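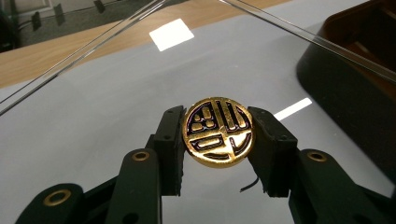
Drudutik

Drudutik is a hand-held robot gripper design intended for construction at home or in a shared workshop. A person holds the gripper by a handle and uses it in place of the fingers, usually with one unit in each hand, while the movements are recorded for later use in training a robot arm. The design was begun by Trinidad Arrieta and Luana Medeiros at Volura, a members' workshop, and its drawings and build notes are free to copy.

The name covers both the gripper and the tabletop setup that goes with it. Members of the workshop often use "a Drudutik" for a single gripper and "the table" for everything else.

Contents
1 History
2 Construction
2.1 Linkage
2.2 Fingers
2.3 Cables
3 The table
4 Recording
5 Objects
6 Known problems
7 Variants
8 See also

History

Arrieta had built several small robot arms from kits and had grown tired of writing their movements by hand. In January she made a trigger-operated gripper from scrap acrylic and bicycle brake parts, which could pick up a cork but little else. Medeiros, who repaired sewing machines at the next bench, redrew the moving parts with wider pivots and shorter arms. Her drawing is the basis of every later version.

The first complete pair was shown at a Volura open evening on October 21, 2023. One of the two grippers lost a pivot screw during the evening and was operated with a bent nail until closing time. The build notes were posted soon afterward, with the nail listed as a temporary part. It stayed in the list for three revisions.

Version 2 changed the handle, moved the cable exit and replaced the plain holes at the main joints with bushings. It is the version described in the rest of this article.

Construction

A single gripper is made from 29 separate parts, not counting screws. The finished weight without the cable is given in the notes as 600 grams. Builders with small hands have complained about this figure, and a lighter handle has been drawn but not tested for long.

Linkage

The two fingers are carried on a pair of linkage arms that fan outward from the body. Each arm is made of flat black plastic links with rounded ends, stacked in layers and held with screws. Brass-colored bushings are set into the links at the joints where most of the wear takes place. Smaller screw holes lie along the links between the bushings, and some of these are left empty in normal use. They allow a builder to shift a finger or fit a bracket without making new links.

The notes ask for the links to be stacked dry first, with the screws pushed in by hand, and moved through their full travel before anything is tightened. A stack that drags at this stage will drag more once it is screwed down. Most first-time builders take the stack apart at least twice. The usual fault is a link turned over, as the two sides look nearly alike but the recesses for the screw heads are on one side only.

Bushings are pressed in with a bench vise and a scrap of hardwood. Arrieta's original instructions called for a hammer, and a few early sets of links were split this way.

Fingers

The standard finger is a dark, matte, rectangular block with small round screw holes along its flank. The flat inner face is what does the holding. A coin or token can be held by its edges between the two fingers, with its face fully open to view, and this is a common test of whether a new gripper closes squarely. If the fingers are out of line the token tips as soon as pressure is applied.

A second finger shape, the Pacheco finger, is named after the cafe where it was drawn. It has a shallow hook at the tip and is meant for lifting lids. It works well on lids with a proud rim and poorly on anything else, and it is slow to change over in the middle of a session. Most users keep the standard block fitted and learn to work the lid from its edge.

Rubber pads were tried on both shapes. They improved the grip on smooth plastic but picked up dust within a few sessions and had to be wiped often. The current notes leave the choice to the builder.

Cables

Each gripper is wired. The cable leaves the body in a loop and is led down past the side of the table to the floor, left gripper to the left side and right gripper to the right. The loop should be long enough for the user to reach across the table without feeling a pull. Battery-powered versions have been proposed several times — the discussion page on the subject is longer than the build notes.

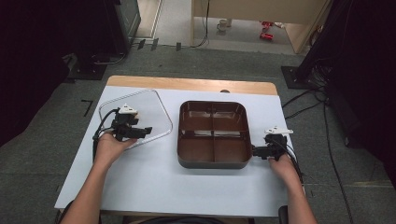

Strain relief at the gripper end is done with a short length of tubing and a cable tie. A knot inside the body was used in the first pair and is no longer recommended.

The table

Any steady table of ordinary working height will serve. The one in regular use has a wooden top covered with a pale sheet, which stops short of the far side and leaves a strip of bare wood showing there. A plain, light surface makes small dark parts easier to find, both for the person and for the software. A very smooth covering will mirror the ceiling lights, and Medeiros has written that she would choose a dull one if she were starting again.

The surroundings are kept simple. Dark drapes hang at the sides, and equipment stands are placed on the carpet to the left and right of the table, with their cables run over the floor. A black L-shaped piece of tape marks a position on the carpet to the left. Positions marked in tape can be found again after the room has been used for something else, and tape is cheaper than measuring.

The notes give these points for setting up:

Put the table in position first and the stands second.
Lay the sheet without folds. A fold under an object will rock it.
Lead both gripper cables to the floor before putting any objects out.
Close and open each gripper ten times and listen for clicks.
Take off rings and watches.

Recording

A recording, called a take, starts with the objects at rest and ends when the hands have moved clear. Takes are stored and sorted with Grevex, a small program written by Medeiros that runs on an old desktop computer. Grevex keeps the movement data and the camera views together and lets the user mark a take as kept, doubtful or discarded. It has no undo function. This has been requested.

The first shared set contained 2,261 takes, all made at the same table over one winter. Arrieta and Medeiros recorded most of them, working in turns, one handling the grippers and the other resetting the objects. Medeiros is left-handed and Arrieta is right-handed, and the difference can be seen in which gripper each of them uses to steady a container and which she uses to pick things up. Both styles were kept in the set.
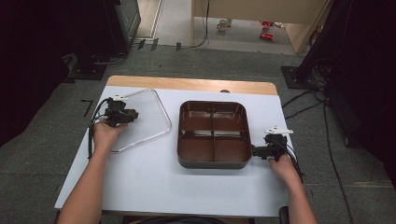

Doubtful takes make up a larger share than either builder expected. Many involve a pause in which the user has plainly forgotten the next move. The notes suggest saying the order of moves aloud once before starting, and stopping for the day when takes are being discarded one after another.

Objects

Objects are chosen from what is in the workshop or kitchen. The most used are a dark brown plastic tray with four compartments and a clear lid. The tray is steadied by pressing one gripper against its outer wall while the other gripper works elsewhere on the table. It is light, and without this support it tends to slide.

Clear lids are considered difficult. Against a pale sheet a lid is seen mainly by its rim and by the light along its edge, and a new user will often close the gripper short of it. The lid is usually laid flat on the sheet beside the tray between moves.

Small flat items such as tokens are harder to pick up than to hold. The block fingers are thick compared with a coin, and one lying flat has to be tilted against a wall or slid to an edge before it can be gripped. Game tokens with a raised rim are easier than smooth ones.

Known problems

The trigger spring loses tension with use and is replaced from a bag of assorted springs, so no two grippers feel quite the same. Users who switch between pairs need a few minutes to adjust.

Screws in the linkage work loose. Thread-locking liquid has been used, but some kinds attack plastic, and the notes advise trying a drop on a spare link and leaving it overnight.

Long sessions tire the forearm. The gripper is held out in front of the body for most of a take, and the elbows have nothing to rest on.

Variants

A half-size pair was built for use with beads and watch parts. Its links flexed too much and the project was put aside. A single-hand version with a clamp in place of the second gripper is used by one Volura member for soldering practice, with no recording equipment attached.

See also

Four-bar linkage
Learning from demonstration
Parallel gripper
Shared workshop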